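New pulls for the bathroom vanity

Mar 16, 2023

I've been putting off the vanity in the hall bathroom for over 5 years. The cabinet itself is fine. White, raised panels on the doors, solid enough. The old brass knobs were the problem. They were on it when we moved in, and the finish had gone sticky in a way that no cleaner would fix.

I looked at a few options. The Iwasaki pulls were nice but cost more than I wanted to spend on a bathroom only the kids and guests use. Keisha Quintanilla, my neighbor, had put the Killden bar handles on her kitchen last June and was still happy with them, so I went with black to match the light switch plates.

The old knobs had one hole each and a bar handle needs two. I kept the old hole for the upper screw and drilled a new one below it. Put painter's tape on the door before you drill. I skipped it on the first door and got a small chip at the edge of the hole, which the foot of the handle covers. Use a sharp bit and go slow.

The screws that come in the package are long. They are meant for drawer fronts, and on a door they bottom out before the handle is tight. I bought shorter ones for the doors at the hardware store. Same thread, 15 minutes round trip.

The doors got the bars and the drawers got smaller black hardware. I wasn't sure about mixing them, but I didn't want to fill and paint the drawer fronts, and I think it looks fine.
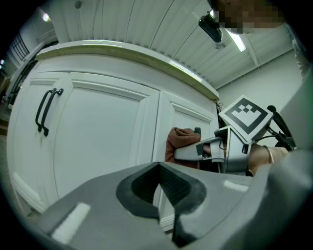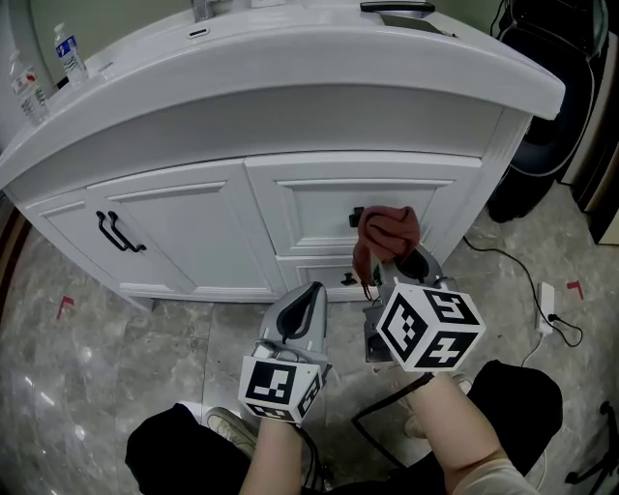 After the hardware I wiped down the fronts with warm water and a little dish soap. Don't use anything with ammonia on painted cabinets. I did that in our last house and the paint went dull around every handle.

Two things are still on the list. One of the doors closes a little harder than I like, so I have stick-on bumpers coming. I also want to run a bead of caulk where the counter meets the wall. I have half a tube left over from the tub, if it hasn't dried up.

The towel bar can wait until summer.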